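Skivwood Football Club
Minutes of the February general meeting
Held in the clubhouse, 7:00 p.m.

Present: Taner Polat (chair), Yiğit Coşkun (head coach), both assistant coaches, and members as signed in. Apologies were received from the equipment manager.

1. Previous minutes
The January minutes were approved with one correction. The final score of the Zenby game should read 24-17.

2. Spring schedule
The league has given us nine games, five at home. The opener is at Štefanec. Home kickoffs stay at 2:00 p.m. except the Zenby game, which moves to 4:00 p.m. at the visitors' request. The bus for Štefanec leaves from the north lot at 9:30 a.m.

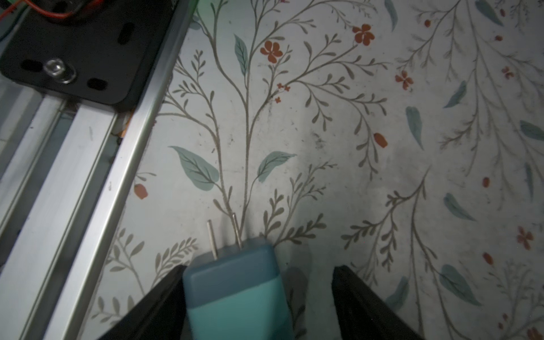

Can a player who misses the first practice still dress for the opener?
Any player who has turned in a medical form and completed three full practices before the opener can dress. Coach Coşkun will make the final roster.

3. Coach's report
Coach Coşkun reported 98 players registered across all squads. The senior squad is short on the offensive line, and two linebackers have been asked to try guard. The quarterback job is open and will be settled after the second scrimmage. He wants more time on third-down work, where the team struggled last fall. 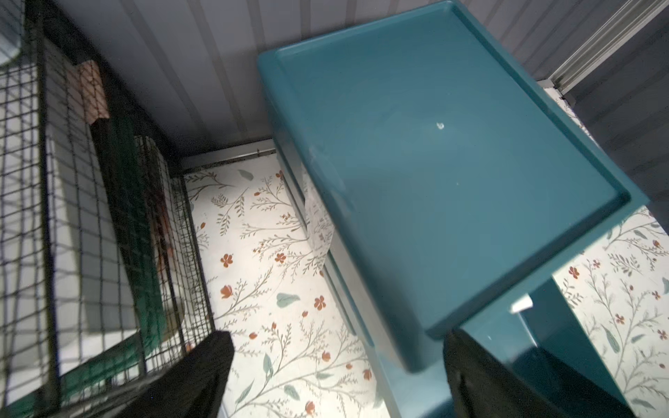 He also asked that film sessions start at 6:15 p.m. so that players can be on the field by 7:00. Agreed.

4. Field and lights
The lights on the east side were out for two practices and have been repaired. The bill was $600, paid from the field account. The end zone by the road drains poorly. Taner Polat will get a price for new sod and bring it to the next meeting.

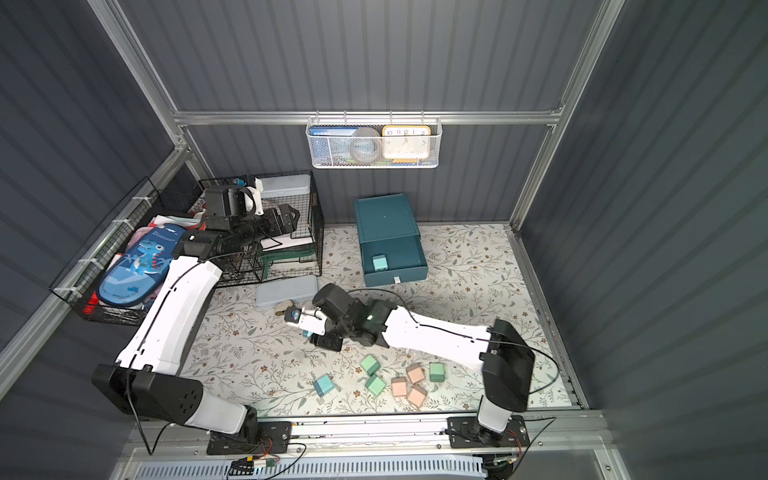 Two robot arms over a leaf-print mat, one holding a light-blue block.

5. Season tickets
Sales stand at 109. Prices are unchanged. A motion to admit high school students free to all home games was made and seconded. Carried, with one vote against. 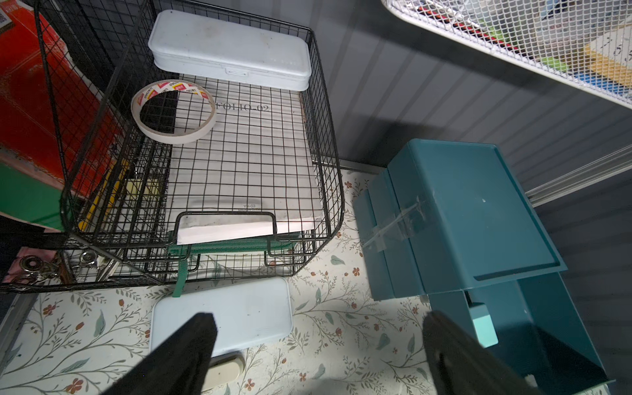

Wire mesh basket with a metal tin, a roll of masking tape and a sleeve marked FOLIO-02.

6. Other business
Old jerseys must be returned before new ones are handed out. The request for a second team bus was tabled.

Next meeting in March, same place and time. Adjourned at 8:40 p.m.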